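Jerau Bakery Words

Last updated: Tuesday, April 29, 2025

4 min read

# Jerau Bakery Words

A word list of bread and roll names as they are used on shop labels, market boards and printed price lists in the Jerau valley. Each entry gives the name, the spelling variants we found, the town it came from and a short gloss in English.

## What is in the folder

- `names.csv`: one row per name, UTF-8, comma separated
- `variants.csv`: spellings, linked to `names.csv` by `name_id`
- `towns.csv`: the 17 towns covered, with a short code for each
- `CHANGES.txt`: edits since the first release

The `gloss` column is free text. Some glosses are one word and some run to a paragraph, mostly where a name means a flat loaf in one town and a small sweet roll in the next. "Datby round" is the worst case and has 6 separate senses. Please read all of them before merging anything.

## How names were collected

Names were copied by hand from labels and boards, then typed up the same week. Capital letters were dropped unless the name contains a place. Hyphens were kept. Prices and weights were not recorded. Where a label gave two names for the same item, both went in as separate rows with the same `item_id`.

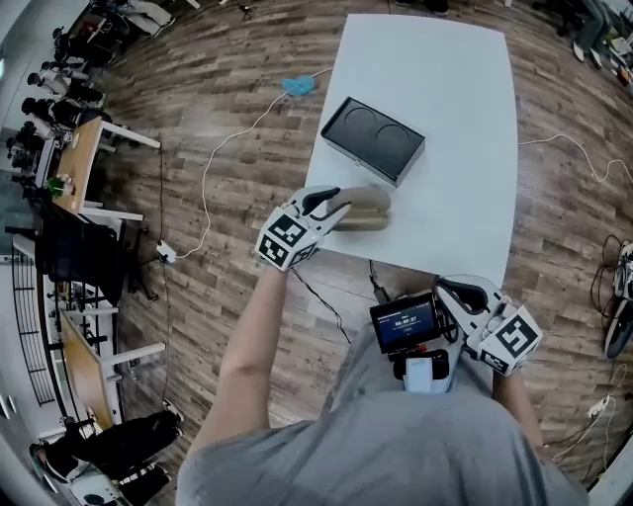 KONIK, December

The second round of collecting covered Konik and the villages upriver from it. It added 31 names, most of them for plain rolls. Several differ only in the ending, and we have left these as full entries instead of variants until someone who grew up with the dialect can go through them.

Two towns on the east bank use the same word for a roll and for the heel of a loaf. In `names.csv` these are split into two rows, with `sense` set to 1 or 2.

## Known problems

- Pritchard is listed under its old code in rows carried over from the first release. Use `town_id`, not `town_code`, when joining.
- Accents are missing from names copied off chalkboards.
- Holiday breads are thin. Most shops only put those names up for a few days.
- The `first_seen` column is blank for anything taken from an undated price list.

## Use

Free to copy and change with credit to the Jerau Bakery Words list. Corrections are welcome as plain text. Give the `name_id`, the town and where you saw or heard the word. Spoken forms are fine, but mark them `oral` so they stay out of the spelling counts.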